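The second life of a dressing table

The owner of Assefa, a small workshop that repaints old bedroom furniture, did not plan to have a shop. She began at home five years ago, with a chest she bought for 83 dollars.

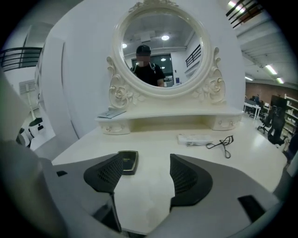 "I wanted only to learn," she told me when we met there at nine in the morning. "I made every mistake with that chest. I painted over wax, and the paint came off in my hand like skin."

Today she finishes nearly 600 pieces in a year, together with two helpers. Most come from house sales in Dilitz, and the customers are often young people in their first apartment. I asked her why they like such romantic furniture.

"They remember it from a grandmother," she said. "Or they never had it, and they wanted it as a child."

She is strict about preparation. Each piece is washed, sanded by hand and left alone for a night – sometimes two, if the air is humid. Carved parts take the longest, and she cleans them with an old toothbrush. For the last coat she uses a matte varnish.

Her prices are a sensitive subject. A dressing table costs 284 dollars, and some visitors tell her it is too much for a used thing. "I invite them to sand one leg," she said. "After that we can talk about the price."

In January she will begin evening classes in Nolach. The first course is already full.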